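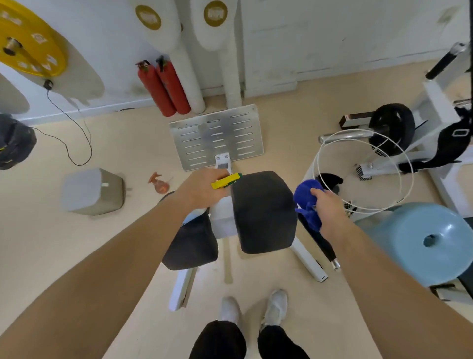

Speaker notes, wiping talk. Slot is 30 minutes with questions. Slides are Killian's template.

Slide 1. Title
Say name and team. Thank Sumathi Thomas for the planner work and Odette Bailly for the labeling tool. Start the clock on my phone.

Slide 2. What we are building
Software that takes head-view video of a person cleaning and turns it into wiping paths a two-arm robot can follow. The stack is called Pilico. The talk covers perception, the planner, and the contact controller. Hardware questions go to Killian Bodin after.

Slide 3. Two hands, two jobs
Back to the gym picture. Sponge in the left hand, pressed on the white frame just in front of the cushion. Blue cloth in the right hand, at the other side of the same cushion. Our first planner gave each arm its own goal and its own timing. It planned well for either arm alone and badly for both. Pause here, people usually want to look.

Slide 4. Perception
We segment hands, tool, and surface separately. Tools are harder than hands. A crumpled cloth has no fixed shape, so we stopped fitting a mesh to it and track only the patch under the fingers. White frame against a white wall gives poor edges. Depth helps at close range. Perforated metal like the footplate breaks our depth filter, and we mask it out by hand for now.

Training set is 3573 clips. 1179 of them have both hands holding something. Mention that the split is by room, so no room is in both train and test.

Slide 5. Planner
Plan over surface patches first, arm motion second. Each patch gets a tool, a direction, and a rough force level. Sumathi's change was to add a shared keep-out volume around each forearm. Before that, 2 out of every 30 plans crossed the arms. Skip the equations unless someone asks. They are in the backup slides.

Slide 6. Contact control
Video does not give force. We guess a starting value from the tool type and let the controller correct it on contact. Soft pad and metal frame need different gains. Switching at the seam between them still causes a bump. Show the force plot, point to the spike, move on.

Slide 7. Tooling
Short demo of Odette's labeler. If the demo laptop will not connect, use the recording on the desktop. Key point: one keypress marks contact start and the same key marks contact end. Labelers asked for that.

Slide 8. What does not work yet
Curved panels. Dangling cables, which the planner treats as solid. Anything under the seat that the head view never gets to see.

Slide 9. Next
Cable handling is the April release. Treasa Ó Gríofa is taking over the depth filter. Leave the contact slide up during questions.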